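Fovbridge two-arm bench unit, reviewed after three months

We put the Fovbridge on the sorting bench at our Vuvholm site to take over the end-of-shift clearing. Until then each packer swept their own station, and it was the job people left till last.

Setting it up took 7 days, most of that spent on teaching it our tools. It uses an ordinary hand brush and dustpan, so there was nothing special to buy. Small bits of plastic are what it gets most of. 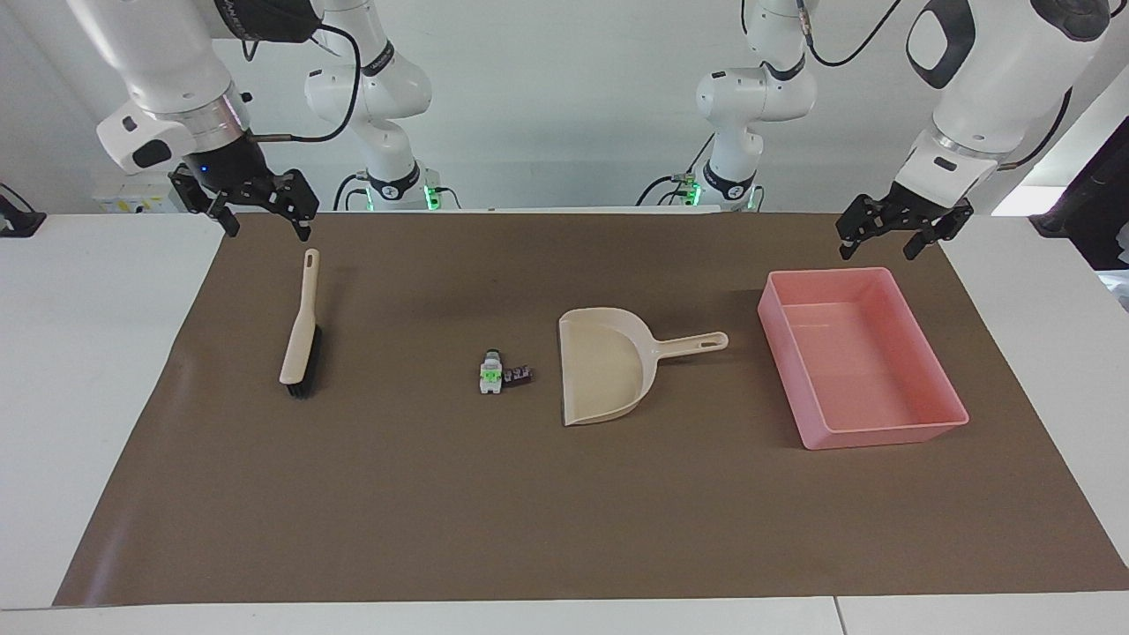 Torbjørn Myklebust wrote in to say that his packers were glad to lose the sweeping but missed the ten minutes of talk that went with it, and that the shift now ends more abruptly. I have heard the same on our floor. We moved the handover chat to the start of the next shift and it has partly made up for it.

The unit is slow. A person is quicker on a light day, and somebody still has to check the corners. It also needs its tools put back in the same place, which the evening team grumbled about until September. Nobody has lost hours over it, though two people had to be retrained to look after it.

Good for steady, dull clearing. Ask about training time before you sign.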